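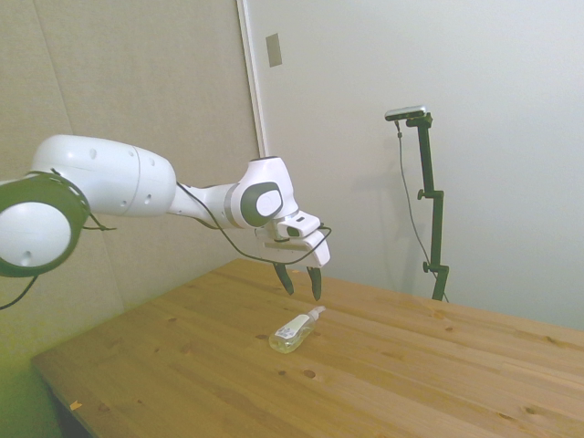
Do I need experience of bottling or packing to apply?

Most people we take on have none, and we train everyone from the start. You do need steady hands, reasonable eyesight (with glasses is fine) and the patience to look properly at one small bottle after another.

Bottle checker and packer (part time)
Arirano, Unit 2, 111 Goodwin Road
Hours: 18 per week
Pay: £239 per week, paid every Friday
Reports to: Marites Marquez, packing room lead

About the job

Arirano fills and packs small bottles of light oils for the Redola range and for other customers who are too small to do their own filling. We are looking for one person to join the checking and packing side. The filling room is separate and has its own staff.

The bottles are small, clear plastic ones with a white cap and nozzle, and a label that wraps round the middle. Because you can see straight through them, a low fill or a speck in the liquid shows up at once, and the customer will see it too if we don't.

What you will do

Take filled bottles from the tray and check the level against the gauge card.
Lay each bottle on its side on the table for the leak check, then wipe it and stand it up again.
Check that the nozzle is straight and the cap is fully down.
Check that the label is level, with no bubbles or lifted corners, and that the small print can be read.
Compare the batch number with the job sheet.
Put rejects in the red crate with a slip saying what is wrong. Leaking bottles go in the lidded tub, and the table is wiped before you carry on.
Pack good bottles upright into cartons with dividers, tape and label the carton, and stack it on the pallet.
Keep your table clean and sweep your part of the floor at the end of the shift.

A full carton is not heavy but you will be lifting them to waist height through the shift. Please tell us if that is a problem, as the stacking can be shared out differently.

Hours

Four shifts of four and a half hours each, 8.30am to 1pm. There is a paid break of 15 minutes at 10.45. We close for public holidays. We do not work evenings. Very occasionally there is a Sunday shift before a large order goes out. It is optional and paid at time and a half.

What we are looking for

Someone who turns up on time and rings if they can't.
Someone who will say so when a batch looks wrong, even if it has already been passed by somebody else.
Able to read a job sheet in English and copy numbers correctly.
Comfortable wearing thin gloves, a hairnet and an overall. We supply and wash these. No nail varnish, rings or watches in the packing room.

Some of the oils contain nut extracts and perfume. If you have an allergy or sensitive skin, speak to Rowena Soriano before you apply and she will send you the list of what we handle.

Training

Your first two weeks are spent alongside Gerardo Dizon, who will sit at the same table and check your work after you. You then work on your own with spot checks. The trial period is three months. Anyone who wants to learn label application or stock work later on can ask, and we do move people when there is a gap.

Other details

Paid holiday, pro rata.
Workplace pension if you qualify.
Free parking at the back of the unit. The 43 bus stops at the end of Goodwin Road, and it is a five minute walk from there.
Lockers, kitchen with microwave and fridge.
Staff price on Redola products.

The packing room is on the ground floor with level access. Tables can be worked at sitting or standing.

How to apply

Send a short letter or email to Rowena Soriano at the address above, saying what work you have done before (paid or unpaid), which mornings you can do and when you could start. A CV is welcome but we don't insist on one. Paper application forms are kept at the front desk and at the Clikmont job shop.

We will invite people in for a half-hour visit in March. You will talk to Rowena and Marites, see the packing room and have a go at checking a tray of bottles with some faults in it. The tray is not timed. Bring proof of your right to work in the UK.

If you would like the form in large print, ask at the front desk between 9am and 4pm.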